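Diary, July, after lunch

Mieczysław came by at 8 with his theory about folding, and I am writing it down mainly so I can say later that I heard it. The theory is that everything should be folded in thirds, always, whatever it is. Shirts, towels, pillowcases, the lot. He says a drawer done in thirds holds nearly twice as much. I asked twice what as much. He said twice as much as before. I have lived long enough to know that a drawer holds what the drawer holds.

I tried it anyway. Thirds are fine for a towel. On a shirt you get a sausage with a collar. I put six of them in the Lurkico drawer and it closed, which it also did last week when I just pushed things in.

Then there is the Sundetti spray, 1000 ml, which is supposed to let you skip ironing. You mist the cloth, smooth it with your hands and walk away. I misted, I smoothed, I walked away and made coffee. When I came back it had the same creases and smelled like a dentist's office. The leaflet says results improve with practice. Whose practice? The shirt's? I am keeping the bottle because I paid for it, and I will give it one more go on the pillowcases before I say anything out loud.

I don't believe in the 2000 hangers idea either (Whiteley's sell them by the carton, and somebody thinks we'd save money in the long run). We have one rack. It is full, but full of things people never come back to collect, and more hangers would only mean more of that. Ask me again when the Clelletti bags have been sorted.

What I do believe in is a big table. Give me a wide clear stretch and I can get through a basket before the radio news is over. The trouble is that everyone else believes in it too, as a place to put papers down. I moved the same few sheets three times before noon -- one was a receipt for 1126 that I would have thought somebody wanted. 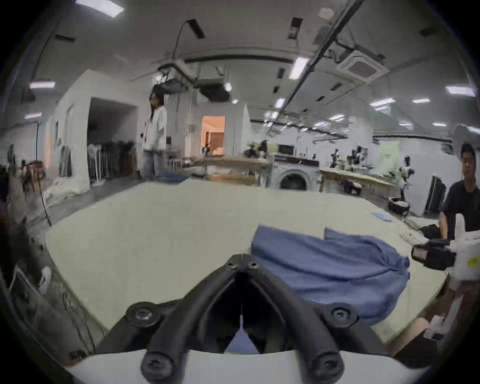 Clothing Care Group, Table and Rack Team

The blue cloth was crumpled, loosely folded at best and not what anyone would call thirds, and I looked at it for a while and thought, well, it's only a cloth. The small striped thing farther back I left alone as well. White fabric on the floor at the far left, which I would call a pile and Mieczysław would call "sorted." We did not discuss it.

Tomorrow he wants to start on the sheets. Fitted ones, in thirds. I said I'd bring the coffee and watch.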